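Zu Besuch bei Rulora: Wenn der Greifer nicht loslässt

Oktober, von Niall MacAulay

Zum Tag der offenen Tür hatte Rulora die Halle an der Rückseite des Geländes aufgemacht. Wer früh kam, durfte an die Sortierzelle, an der ein Arm Obst und Drogerieartikel auf zwei Körbe verteilt. Gesteuert wird er von Lurkico, einer Software der Firma Londura.

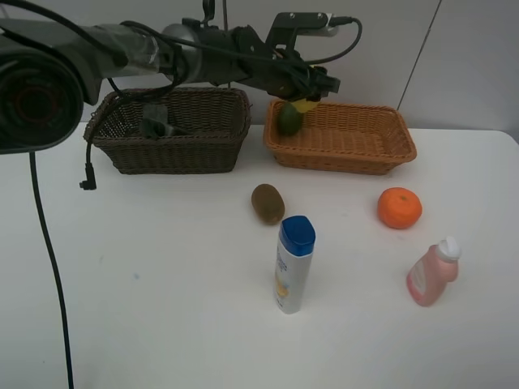 Der Fehler trat kurz nach elf auf. Der Arm blieb mit geschlossenem Greifer stehen, die Steuerung meldete aber »Ablage erfolgt«. Der Techniker drückte den Not-Halt und wartete, bis die Anzeige umsprang. Dann erst griff er hinein. Nach dem Neustart kam dieselbe Meldung noch einmal. 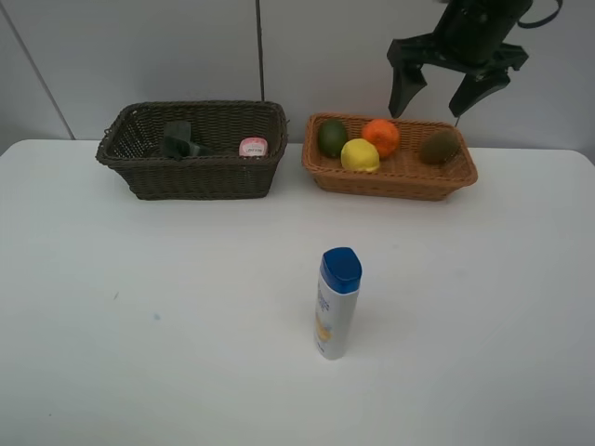
Ursache war nach Angaben des Teams ein Grenzwert für den Fingerstrom, der nach einem Update falsch gesetzt war. Bei leichten Teilen hielt die Software die Finger für offen, obwohl sie geschlossen waren. Eine Zitrone im Obstkorb ist dabei harmlos, eine stehende Flasche mit Klappdeckel wie die vorn auf dem Tisch kann kippen oder auslaufen. Gefährlicher ist der Moment, in dem jemand der Anzeige glaubt und die Hand zwischen die Finger hält. Im Störbuch standen für die letzten 1000 Zyklen 3 solche Fehlmeldungen – verletzt wurde niemand.

Gegen Mittag wurde der alte Wert wieder eingespielt und die Zelle neu bestückt.
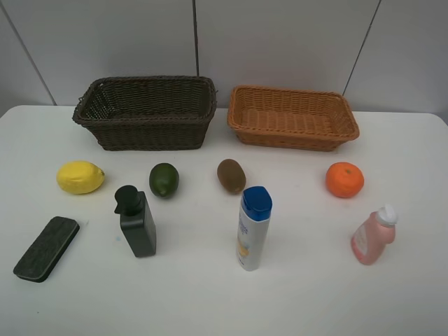 Obst und Drogerieartikel vor den beiden Körben.

Am Nachmittag habe ich noch zwei Durchläufe gesehen, beide ohne Meldung. Der Bericht an Londura soll nächste Woche rausgehen.

Kommentare (2)

Moncrieff: Gleiches Problem bei uns nach dem Update. Wir fragen jetzt zusätzlich die Fingerposition ab.

hallenkind: War die Schutztür verriegelt, als er reingegriffen hat?

Diese Website verwendet Cookies. Mehr in der Datenschutzerklärung.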